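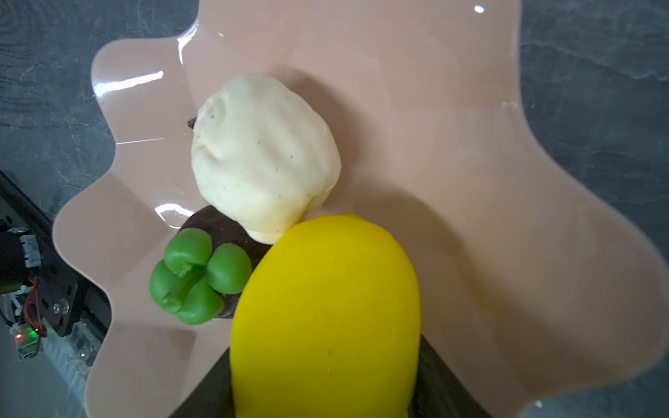
Food shapes in a wavy-rimmed dish

Guides > Manga > Reading Order

How to catch up on Vikdale before the final arc

Vikdale has passed 100 chapters, and the side stories are not numbered with the main run. If you stopped reading a while ago, use the order below.

1. Find your last chapter. In the Stetora app, open Library, tap the series and choose History. If you read in print, check the last page of your newest volume for the chapter number.

2. Start 2 chapters before that point. Most fights in this series run across several chapters and you will want the setup.

3. Read the Prallby side story after chapter 50. It was released later, but it takes place during the siege and explains how Vrettos lost his sword. Reading it first spoils the end of the siege.

4. Turn off chapter comments. Go to Settings, then Reader, then Comments. They load under the last panel and people post spoilers there.
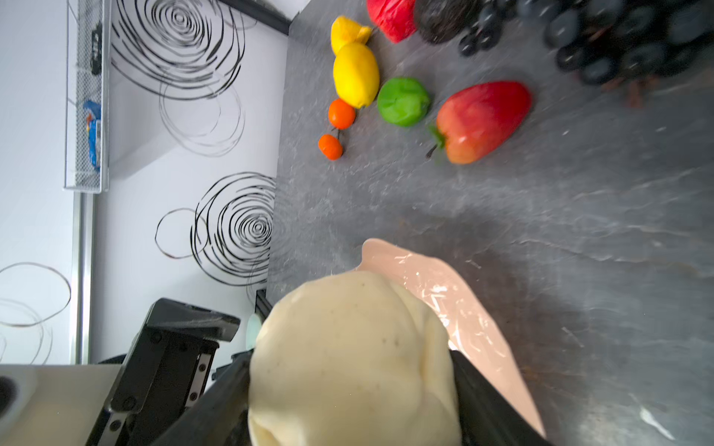 Cream-colored lump with a pink plastic bag

5. Set a pace. Chapters are short - 20 pages for most of them - so five a night is easy. Slow down for the tournament, where the panels are crowded and names are only given once.

6. Skip the color specials for now. They reprint old scenes with a few new lines.

New chapters go up on Wednesday. Turn on alerts for the series page only, or the app will also send you news posts with spoilers in the title.

Contact | Copyright Prallby Reading Guides | Back to top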